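4.3 First aid cover at club matches

The Drundia amateur league has 16 clubs and played 600 adult matches in the season under study. League rules ask the home club to name one person with a current first aid certificate on the team sheet. They do not say where that person should be during play, or where the kit should be kept. We compared the team sheets with the referees' reports and with the short survey that clubs filled in during February.

A first aider was named on the sheet for 385 of the matches. The remaining sheets left the line blank or gave only a club name. Coverage was uneven. Ballari and Ruggiero named someone at every home game, while Neletti did so mostly for cup ties and for matches against near neighbors. Clubs with a junior section did better, probably as the same certificate is required for coaching under-age teams and more adults at those clubs already hold one.

Being named was a weak guide to being present. Several referees wrote that the first aider was also playing, or was working the gate and had to be sent for. In the survey, clubs often said that the kit was "in the clubhouse" – a phrase that covered a locked office at one ground and a shelf beside the changing rooms at another. Visiting teams were rarely told which. Ruggiero was the exception, with a printed sheet handed to the visiting captain along with the match ball.

The survey did not ask about the contents of the kits, and we can't say whether they were complete. Responses from Neletti came from a single officer and should be read with that in mind.

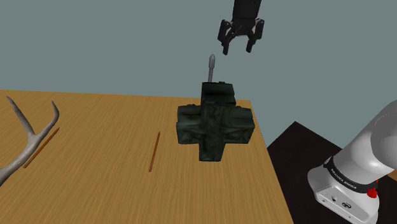 Marking the kit's location costs little, and most clubs had not done it. Where signs did exist they varied in color and wording, and some were handwritten notes that a visitor could easily miss. A plain cross needs no wording: the dark green one in Figure 2, a single vertical bar and a single horizontal bar, stands out from the light orange-brown of the tabletop. We suggest that the league adopt one green cross sign for all grounds, placed at the door nearest the pitch, and that the home captain point it out before play begins. The effect on response times would need a separate study.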